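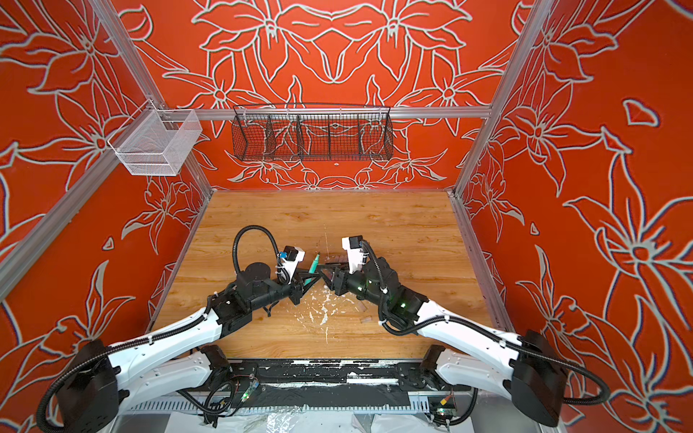
Anisa Sitompul
Pattern and Repeat, handout 2

Okay, repeats! Last week I went a bit fast, so let me back up. A mirror repeat flips your motif across a line, like the big lilies facing each other on that red back wall. A half-drop slides every second column down by half the height – much harder to draw, and it hides the joins better.

For next time, draw one flower, any flower, and try it both ways on grid paper. Keep the tile small (mine is 40 squares wide). Bring scissors and tape, and please read the Lulmont chapter up to page 5.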